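Terklow Returns Desk
Help pages: Sending goods back to us

How to pack and return several small items in one parcel

Last revised 10/29/18

This page applies to customers who bought from the Terklow online shop or from one of our partner sellers, Fuvum and Heitmann. It covers small goods such as accessories, cosmetics and gift sets. Furniture, lamps and anything heavier than 2 kg must be returned by collection, for which a separate form is provided.

Before you begin

Sign in to your account and open the order concerned. Select every item you wish to return and state a reason for each. Items from more than one order may travel in the same parcel, provided that each order has its own return number. A parcel may carry up to 4 return numbers. If you have more, please prepare a second parcel.

You will need the following:
A padded mailer or a small carton in sound condition
Packing tape
Elastic bands or paper wrap
The printed return slip
A pen

Step one: Check the items

Cosmetics can be accepted only if the inner seal is unbroken. Hair accessories must be on their card or in their original bag if they were supplied in one. Gift sets must be complete, including the box, the lid and any ribbon. Where part of a set is missing, the refund will be reduced by the price of that part as shown in the catalogue.

Step two: Secure anything that opens

Compacts, tins and hinged cases should be held shut with an elastic band or a strip of paper. Please do not put tape directly on the goods. Tape marks are treated as damage and may affect your refund.

Bottles should stand upright in a sealed bag with the cap tightened. We regret that we cannot accept aerosols by post.

Step three: Arrange the contents

Lay the mailer flat and set out the goods on a clean table before filling it. Place boxed items in first, with the lid closed, and fill any space inside the box with tissue. Hard items with teeth or points should be wrapped separately so that they do not scratch their neighbours.

You may reuse the mailer in which your order arrived. Remove or cover the old address label and any old barcode. Printed shop names and other markings on the outside do not need to be covered.

Step four: Add the slip

Fold the return slip once and place it on top of the goods. Write the return number on the back of the mailer in case the slip is lost. If you are returning goods from a partner seller, add the letter F for Fuvum or H for Heitmann after the number.

Step five: Seal and hand over

Close the flap and run one strip of tape along its full length. Take the parcel to any Zerano counter and ask for a receipt. The Zerano network has 1,376 counters, and the nearest can be found by postcode from your account page. Keep the receipt until your refund has been paid.

Parcels declared at a value above 300 pounds must be signed for at the counter. Returns received in February may take longer to process owing to the annual stock count.

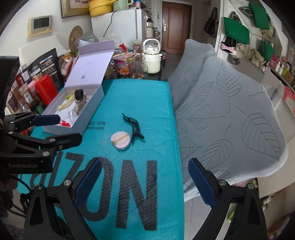

Refunds are made to the card or account used for the original purchase. Delivery charges are refunded only where the whole order is returned. Questions about a return already sent should be submitted through the order page, quoting the return number and the number on your Zerano receipt.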